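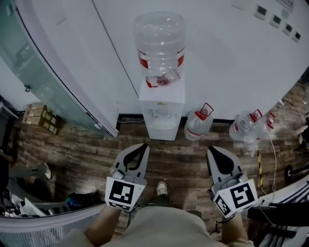
饮水机与水桶

纪录片创作基础 第六讲 素材整理与结构

本讲接着上一讲的访谈拍摄往下讲，内容是从拍摄结束到第一个粗剪版本之间的工作。上课时会放《Ginik》的两个片段，没有看过全片的同学请在课前看完，放映室的拷贝可以借，片长96分钟。讲义里提到的片子和机构沿用原文名，不另译。

一、素材量和片比

片比指拍下来的素材时长与成片时长之比。观察式的片子片比高，以访谈和资料为主的片子片比低。《Ginik》拍了一座山区小镇的渡口停运前后的一年，剧组带回来的片段有3497条，最后用进成片的镜头是311个。注意这两个数不能直接相除当片比用，一条片段里可能切出好几个镜头，时长也相差很大，最长的一条是渡船上的固定机位，连续拍到存储卡满。

片比高低本身说明不了片子好坏。片比高，意味着剪辑期要留得更长，看素材的时间要写进预算。同学们交上来的拍摄计划里，后期那一栏常常只写“剪辑两周”，看素材、做场记、听写访谈都没有算进去。一小时的访谈，熟练的人听写也要三到四小时，方言访谈还要更多。

二、命名和备份

每天拍完当天做，不要攒。文件夹按“日期—机位—卡号”命名，原始文件名不要改。改了原始文件名，后面套底的时候会对不上。

备份至少两份，放在两个地点。校内服务器算一个地点，你自己的硬盘算一个地点，同一个背包里的两块硬盘只能算一个地点。拷贝要用带校验的软件，拷完看校验报告，再格式化存储卡。报告留着，和场记放在一起。

录音文件单独建文件夹，与画面平级。录音师报的场次号要写在文件备注里。没有打板的场次，用现场拍手的办法对齐，开机后拍一下，关机前再拍一下。

三、场记怎么写

看素材时写的场记和拍摄现场的场记是两份东西。现场场记记的是条数、镜头、问题；看素材的场记要记内容和你的反应。表格至少有这几栏：

时间码
画面内容（一句话，谁在做什么）
声音（有没有可用的同期声，有没有杂音）
人物说的要点
第一印象

“第一印象”这一栏容易被省掉。请不要省。看第一遍时哪里想笑、哪里走神、哪里没看懂，这些反应过了两周就找不回来，而观众只看一遍，他们的位置和你第一遍看素材时最接近。《Ginik》的剪辑笔记里，售票员锁窗口那一条在第一遍旁边只写了“安静，想再看”，后来这一条成了第三段的结尾。

第一遍看素材按拍摄顺序看，全部看完，不跳。第二遍可以按人物或地点分开看。两遍之间隔几天为好。

四、访谈的听写稿和纸上剪辑

听写稿要逐字，包括停顿、重复和口头语。停顿用括号注明秒数。整理过的通顺稿子看起来舒服，拿去剪就会发现那句话中间有咳嗽，或者语气是往上走的，接不住下一句。

纸上剪辑就是把听写稿打印出来，剪成条，在桌上或墙上排。用表格软件也可以做，但第一次做建议用纸。步骤如下：

先把每段话标上时间码和说话人，再剪开。
去掉重复的意思，同一个意思留说得最好的一条，另一条放进信封，信封上写明内容。
排出先后。
每两条之间写清楚用什么过渡：画面、环境声、字幕，还是直接切。
排完念一遍，计时。

纸上剪辑有一个毛病，它会把片子推向“说话”。文字在纸上看得见，一张脸听别人说话时的变化在纸上看不见。所以排的时候要把没有台词的段落也写成纸条，用另一种颜色，和有台词的混在一起排。如果墙上十几条都是同一种颜色，就要停下来看看画面段落去了哪里。

五、结构的几种常见办法

下面这几种办法在实际的片子里经常混用，分开讲是为了方便。

1. 按时间

事情从头到尾发生一遍。适合有明确期限的题材，比如一次排练到演出，一个季节，一次搬迁。好处是观众不会迷路。难处在中段，事情往往没有进展，素材却最多。处理中段时先找出情况发生变化的几个点，哪怕变化很小，再看这几个点之间各需要多少时间。

2. 按人物

几条人物线并行。要解决的是什么时候离开一个人、什么时候回来。离开太久，回来时观众要重新认人，可以用一个熟悉的声音或动作把他带回来。课上放的第一个片段是这方面的例子，片中船工的线索中断了十七分钟，回来时先听到发动机，再看到人。

3. 按问题

由一个问题引出下一个问题，调查类的片子多用这种。写结构时把每一段的标题写成问句，看下一段有没有接住。作者知道答案的时间和观众知道答案的时间可以不同，但作者不能在开头假装不知道，到后面才拿出早就拍到的证据，这样处理观众会感到受骗。

4. 按地点或主题分章

各章相对独立。短片集、城市题材常用。章与章之间需要有累积，后一章要让前一章的内容多出一层意思。如果随便交换两章的位置都没有影响，这个结构还没有成立。

5. 资料片的结构

以档案影像为主的片子，结构受资料多少的限制。《Canitz的冬天》用的全部是私人家庭影像，来自Predari影像资料馆的一批小规格胶片，共741卷，扫描后能用的画面集中在几个家庭手里。作者最初想按年代排，排到中间有六年没有任何画面，后来改成按房间排：厨房、楼梯、院子、客厅。没有画面的那几年用黑场加现场录音处理。这个办法请大家看片时留意，期末作业里准备用家庭录像的同学可以参考。

六、第一个组接版和粗剪

组接版是把选出来的素材按结构排好，不管节奏，不做声音，长一点没有关系。《Ginik》的第一个组接版长227分钟，一共做了五版才到96分钟。删的顺序大致是：先删说明性的段落，再删重复的情绪，然后才动单个镜头的长短。很多同学一开始就去修单个镜头，一场戏修得很细，最后整场拿掉，时间就浪费了。

从组接版到粗剪，要回答这几个问题：

片子从哪里开始？最早拍到的东西往往不适合做开头。
观众在前五分钟里知道了什么，还缺什么？
有没有一段拿掉以后别的段落反而清楚了？
结尾是不是出现了两次？常见的情况是已经结束了，又加了一段交代后来的事。
旁白说的是不是画面已经说过的？

旁白先写临时的，自己用手机念一遍放进去就行，不要等到最后。写旁白的时候把声音关掉看画面，只写画面里没有的信息。句子要短，一口气能念完。

临时音乐在粗剪阶段尽量不放。放了音乐，场面看上去就成立了，去掉以后才知道剪接点不对。必须放的话，看片时准备一个没有音乐的版本对照。

七、声音在粗剪阶段要做的事

很多人把声音留给混录，这样不好。粗剪时至少做完三件事：每一场铺上本场的环境声；访谈的电平拉到大致一致；需要补录的声音列出清单。环境声拍摄时就要录，每个地点录满一分钟，所有人站着不动。冬天和夏天的同一个房间，环境声不一样，暖气、窗户、室外的虫声都会变。12月补拍的画面接在8月的访谈后面，声音上会先露出来。

用声音提前进入下一场（俗称声音先行）和让声音拖到下一场，都是常用的办法，不要每一场都用。课上会对同一个接点放三种做法，请自己记下差别。

八、试映

粗剪出来以后要给人看。找五到八个没有参与过片子的人，不要都是学影视的。放映前不要介绍，放完先发问卷再讨论，免得第一个开口的人把别人带走。问卷不超过六题，可以参考：

你记得片中的哪些人？请写出你怎么称呼他们。
哪里你觉得长？
有没有哪件事你没弄懂？
你认为片子讲的是什么？用一句话写。
看完还想知道什么？

不要问“你喜不喜欢”。观众提出的修改办法可以记下来，不必照做，他们指出的问题要认真看。几个人在同一个地方走神，原因多半在那个地方之前。

本班的试映安排在4月15日下午，地点为Delacroix放映厅，近100个座位，开放给外系同学。每组放十分钟以内的片段，文件提前一天交到放映厅，格式为ProRes 422，立体声，片头留五秒黑场。播放设备不支持从移动硬盘直接读取，请不要当天带硬盘过去。

九、与被拍摄者有关的几点

剪辑会改变一个人说话的意思。下面几种做法在本课程的作业里不允许：

把两个问题的回答接成一个问题的回答，并且意思因此变了。
把听别人讲话时的反应镜头挪到另一句话后面，造成赞同或者不屑的印象。
把拍摄开始前或者结束后、对方以为没有在录时说的话放进片中，事后又没有征得同意。

压缩时间、去掉重复、调整段落先后，这些都是正常的剪辑。界线有时候不清楚，拿不准的地方在剪辑笔记里写下来，讨论课上提出。

完成粗剪以后要不要给被拍摄者看，各人做法不同。本课程要求主要人物在定剪之前看过与自己有关的段落，看的时候作者要在场，对方的意见作书面记录。涉及未成年人的，监护人也要看。授权书上的签名不能代替这一步。

十、作业

1. 交一份看素材的场记，素材不少于两小时，五栏齐全，纸质或电子表格都可以。

2. 交一份纸上剪辑的照片，要能看清纸条上的字，另附一页说明，写出你放弃了哪一种结构，为什么放弃。

3. 看《Canitz的冬天》，选一个房间的段落，列出这一段的镜头表，包括时长和声音来源，不需要写观后感。

小组作业由剪辑的同学统一上交，文件名写组号。场记里的时间码要和工程文件一致，换过工程帧率的组请重新导出一次再交。

阅读材料在资料室的课程架上，第六讲那一夹，含《Ginik》剪辑笔记的复印件（节选）和Predari影像资料馆的胶片目录。目录只供馆内查阅，复印件可以带走。下一讲讲字幕和翻译，请有外语或方言访谈的组带上听写稿。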